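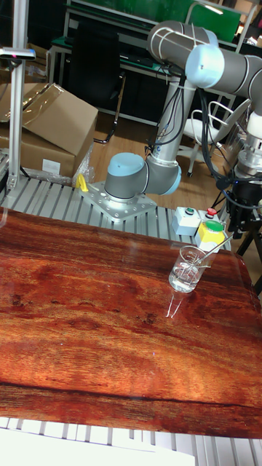 Do I need the same arm to use this data?

You need an arm only for replay. Reading, plotting and training all run on an ordinary desktop, and the loader has no robot dependencies. If you want to replay episodes on hardware, read the section on frames and units first, then start at low speed with a hand near the stop button.

Skeveo Stir

Recordings and scripts for a bench arm that picks up a glass rod, stirs a beaker of water, and puts the rod back. Built and recorded at Silau, a shared workshop on Phillips Street. Maintained by Yae Yoshida.

Status: usable, still changing. The file layout is settled. The label names are mostly settled. The replay script works but has rough edges, listed near the end.

What is in the release

3,209 episodes of the stirring task, one folder per episode. 400 of them are held out as a test split and listed in splits/test.txt. Please leave those out of training if you plan to report numbers against ours. Everything else is listed in splits/train.txt. There is no separate validation list, so make your own and say how you made it.

Each episode folder holds:

joints.csv – joint angles, with timestamps
tool.csv – tool position and orientation in the base frame
grip.csv – commanded and measured gripper opening
cam_a.mp4 and cam_b.mp4 – video from the two fixed cameras
meta.json – task variant, outcome label, operator initials, notes

All of the csv files are sampled at 15 Hz. Video is resampled to match, so row n in joints.csv goes with image n in both videos. If the counts disagree by one, drop the last row. The loader does this for you.

The task

The beaker stands on the wooden board with the rod in it. An episode starts with the arm at its ready pose and the gripper open. The arm moves to the rod, closes on it, lifts a little, makes several circles in the water, lowers the rod until it rests against the rim, opens, and backs off.

There are three variants, named in meta.json under the key variant:

stir – the full task as described
pick – grasp and lift the rod, then put it back with no stirring
approach – move to the rod and stop before closing

The approach episodes are short and there are fewer of them. They were added when we were working on the first part of the motion and we kept recording them for a while after.

Outcome labels

ok means the rod ended up in the beaker, the beaker was upright, and no water left the beaker. Water drops on the board count as a fail even when everything else went well. fail_grasp, fail_spill, fail_tip and fail_other cover the rest. One label per episode. When two things went wrong, the label is for whichever came first.

Labels were entered by the operator right after each run. Yae went back over all of the fail_other entries in November and moved many of them to a more specific label. The old labels are kept in meta.json under outcome_first.

The cell

The arm is a collaborative type on a metal base plate, bolted to a platform of slotted aluminum extrusion. The slots make it easy to move brackets and also easy to lose small screws, so we keep a tray under them during changes. The board sits on the same platform.

We chose the board because it was already in the shop. It has a clear coat and a strong grain, and it reflects the overhead lights. That turned out to matter for vision. A model trained on an early batch kept reading bright patches on the wood as glass. We kept the board and recorded with the lights in different states, noted in meta.json under lights. If you only want the easier part of the set, filter on lights = "half".

The fingertips are the stock black ones. A thin glass rod is hard to hold at an angle, and the grasp fails more often when the rod leans far over.

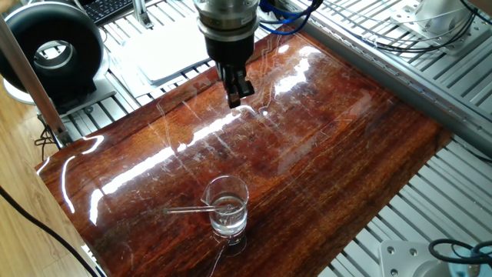
Gripper fingers just above the board, with the beaker and stirring rod.

Frames and units

Lengths are in meters, angles in radians, time in seconds from the start of the episode. The base frame has its origin at the center of the base plate, with z up. The tool frame is at the midpoint between the fingertips. Orientation is a quaternion in x, y, z, w order. Check this before you replay anything. The most common report we get is from people whose library expects w first.

Camera calibration is in calib/. There is one file for each time the cameras were bumped and measured again, and meta.json names the right one under calib. Do not use the newest file for everything.

Gripper opening is given as a fraction, with 0 for closed and 1 for fully open. The measured value lags the command slightly. We did not shift it.

Getting started

Unpack the archive, install the requirements from requirements.txt in a fresh Python environment, and run check.py on the top folder. It prints any episode with missing files or a bad row count. A clean download prints nothing.

To look at a single episode, run view.py with the episode folder as its argument. The space bar pauses. The arrow keys step one image at a time.

To load data in your own code, import load_episode from skeveo_stir. It returns a plain dictionary of arrays. Video is not decoded unless you ask for it with video=True, and decoding both cameras for the whole set takes a long time and a lot of disk.

Recording your own

The recorder is Midon, our own small program, found in the midon/ folder. It writes the same layout as the release. You will need to supply a driver file for your arm with three functions: read_joints, read_tool and read_grip. midon/driver_dummy.py shows the expected return values and can be used to test the recorder with nothing plugged in.

Steps we follow at Silau:

Wipe the board and the outside of the beaker.
Fill the beaker with room temperature tap water.
Set the rod in the beaker by hand and step back.
Start Midon and wait for both camera previews.
Run the episode.
Enter the label before touching anything.
Reset the beaker somewhere new on the board.

Tape cables clear of the tool path, and move the wrist through its full range by hand once before the first run of the day. Keep water away from the control boxes. We fill the beaker at the sink and carry it over.

Please use water only. We have had requests for colored liquids and for oil, and neither is planned for this cell.

Known problems

Some early episodes have a clock offset between cam_a and cam_b. They are flagged with sync = "poor" in meta.json. The offset is constant within an episode.

The background is not controlled. It is a working shop, so chairs, boxes and papers move around between sessions. We see this as useful for training, but it will upset anything that depends on a fixed background.

Glass is hard to segment. We tried automatic masks for the beaker and rod and were not happy with them – they are not included.

replay.py does not check for collisions. It limits speed and nothing else.

The water level is not measured. Operators filled by eye, and the level differs from one session to the next.

Only one style of rod and one size of beaker were used. Do not expect a policy trained on this set to handle a wide flask or a plastic stirrer.

Privacy

Both cameras point at the bench. Episodes where a person's face came into view were deleted before release. Hands and sleeves may still appear at the start or end of a video. Audio was never recorded. If you find something we missed, open an issue with the episode number and we will pull it.

License and credit

Data and code may be used, changed and shared for any purpose as long as you credit Skeveo Stir and keep the license file with any copy. In a paper or a post, "Skeveo Stir, recorded at Silau, maintained by Yae Yoshida" is enough.

Contributing

Bug fixes to the loader and viewer are welcome as pull requests. For new episodes, open an issue first and attach one sample folder so we can run check.py on it. Drivers for other arms go in midon/drivers, one file each, with your name and the arm model in the first comment line.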